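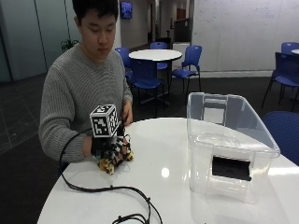 *Fevance, n° 25, p. 5*

Je le dis sans détour : le plus bel objectif que j'aie vissé sur un boîtier est le vieux Dulden de 50 mm, ouvert à 2. On lui reproche ses bords mous et son voile à contre-jour. Mais quel voile ! Les peaux y gagnent une douceur que mes optiques récentes, si propres, ne m'ont jamais donnée. Gianni Martinelli me soutient qu'un bon réglage sur ordinateur ferait pareil, et on s'est disputés là-dessus tout un mois de septembre. Qu'il essaie ! Et puis il y a la bague, longue, grasse, un vrai bonheur sous le doigt… Le mien m'a coûté 500 euros, révision comprise, et je repars demain avec, deux rouleaux en poche.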